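The owner of the Stidum storage shop in Litside has a theory about clutter, and I went in expecting to dislike it. Her theory is that people own too few baskets. She sells baskets.

"I know how that sounds," she said, before I had my coat off. "But put your loose stuff in wire and you can see it. Put it in a box with a lid and it's gone until you move house."

I asked whether seeing it was such a prize. I have a shelf at home full of things I can see perfectly well and never use.

"Then you throw them out," she said. "At least you know what to throw."

She opened the shop 15 years ago and still does the home visits herself, at $39 a visit. A visit is mostly sorting on a table. She prefers a white one and wants it cleared first, which struck me as the hard part done before she starts.

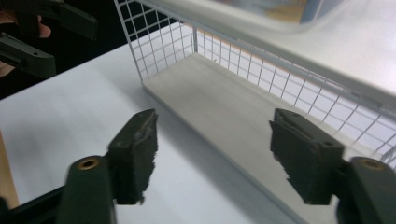 The wire ones have their critics, and I count myself among them. Small things fall through. Pens stick out and catch on sleeves. She gave me the pens but not the rest.

"You buy one with a flat bottom," she said. "A solid panel, so nothing drops out. People buy the cheap open kind and then blame the whole idea."

And the dirt? A pale bottom shows every smudge.

"So you wipe it. You'd rather not see the smudge?"

I would, yes - and I said so. She laughed at that, then tried to sell me the Gimusier range, which comes in 4 sizes. I asked how many of her customers are still tidy a year later. She doesn't check.

"They come back and buy more," she said. I pointed out that this could mean the opposite of what she wanted it to mean. She thought about it while she straightened a stack by the register.

"Could be," she said. "I'd still sell them the basket."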